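Hutberg House opens its refitted ground floor to neighbors

Oct 20, 2019

After a good long stretch of dust sheets and borrowed chairs, the downstairs rooms at Hutberg House are open again, and the folks who meet there could hardly be happier about it. The work began in March and was carried out by Lamptey, the same family firm that put the building's windows in back in 2000.
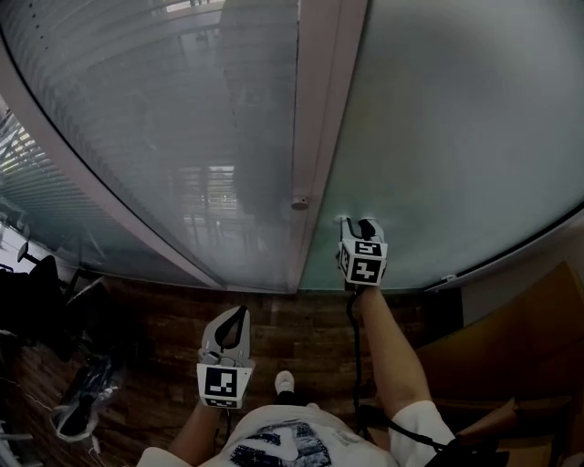
Kylie Pryor, who runs the sewing circle, had been asking for a brighter reading room for years, and she says she got a little teary walking in (she blames the fresh paint). The old swinging door used to bang into whoever was sitting nearest. Now there is a frosted glass sliding door with a small round metal handle, and dark brown wood-grain flooring running right up to it, so the whole place feels calmer and a good deal more grown-up.

"You can have your quiet and still get the daylight," said Rangi Goodwin of Lamptey, who hung the door with his nephew over 2 very long afternoons.

The reading room seats 15 and can be booked at the front desk, extension 3624. Tea is on, as always.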